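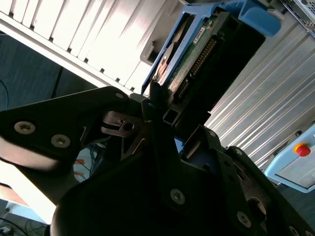 Re: [histen-users] Resilver stalls after replacing a disk

Date: 13 Sep 2025
List: histen-users
Subject: Re: Resilver stalls after replacing a disk

> We replaced a failed disk in the second pool on our Tendthorpe
> machine. The resilver ran at normal speed until it reached 405 GB,
> then dropped to almost nothing. Pool status shows no read or
> checksum errors. Restarting the box gets it moving for a few
> minutes, then it slows down again. Is the new disk bad, or is this
> a tuning problem? We are on Histen 3 with the default settings.

Probably neither. A bad disk would normally show up as timeouts in the kernel log before the rate falls that far. Check the log anyway, and run a long self-test once the resilver is done. Do not run it now, as the two will compete for the heads.

The first thing I would look at is snapshots. Histen 3 walks the snapshot list in creation order during a resilver, and the walk gets slow when a dataset has more than 1000 of them. If you let the Skidwood backup job make its hourly snapshots and never turned on pruning, you will be past that by now. List them per dataset, not per pool. The pool total hides the one dataset that matters.

If the list is long:

1. Stop the Skidwood job so it does not add more during the rebuild.
2. Delete the oldest snapshots in batches of 200. Larger batches hold the transaction lock long enough to upset NFS clients.
3. Let each batch finish freeing space before you start the next. The "freeing" property should read zero.
4. Leave the resilver running. It picks up the shorter list at its next checkpoint.

Do not restart the machine again. Each restart sends the resilver back to its last checkpoint, and the few good minutes you see are it re-reading blocks that were already copied.

If the snapshot list is short, please post the output of the pool history command and the per-disk latency table. One slow disk elsewhere in the group will hold back the whole rebuild and will not be counted as an error.

The Tambunan branch sorts the walk by block address and does not have this problem. It is due to be merged in November. I would not move a degraded pool to it before then.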